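Sofa back cushions sagging after two years – restuff or replace?
Home & Furniture > Repairs

fagundes_fan
Posted 1/4/19

We bought a three-seat fabric sofa from Jellden a little over 2 years ago. The seat is still fine but the back has gone flat across the middle, mostly where people lean to watch TV. The cover is sewn on, with no zipper I can find. The store says the warranty covers the frame only. A local upholstery shop quoted me $429 to open the back and refill it, and the same sofa is on sale now for less than double that. Is it worth paying for the work, or can a person do this at home? I own a sewing machine but have never done furniture.

clornus54
18 helpful votes

I would not replace it if the frame is solid. Push down hard on each arm and lift one front corner a few inches. If the other front leg comes up almost right away, the frame is good. If it twists first, stop there and save your money for a new one.

For the back, look underneath and along the rear panel. Most sofas in that price range have the rear fabric stapled along the bottom edge. Pull the staples with a flat screwdriver and pliers, fold the fabric up, and you can usually reach the filling from behind without touching any seam on the front.
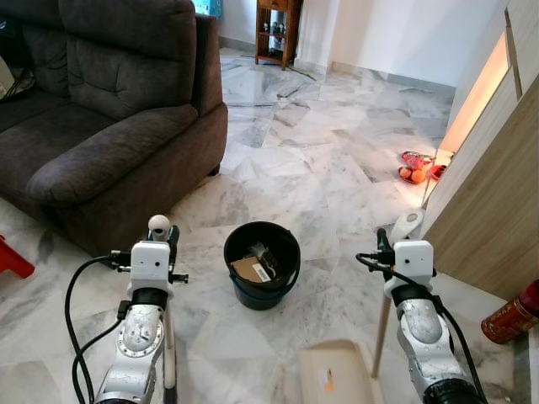

Buy loose polyester fiber, and pull it apart by hand before you put it in or it will go lumpy in a month. Fill the corners first. If the back is stitched into sections, each one may be closed off on its own, and then you have to open a small slit in the lining for each and sew it shut by hand. That takes most of an afternoon. I paid $54 for fiber and staples when I did mine in August, and I had some fiber left over.

arov_mike_shop
3 helpful votes

$429 is high for back only. I paid $305 and that was with new foam in the seat. Get another quote and ask if pickup is included – some shops add that later.

tealporch
0 helpful votes

Mine did the same thing. I just put a folded blanket behind the cover. Looks OK from the front.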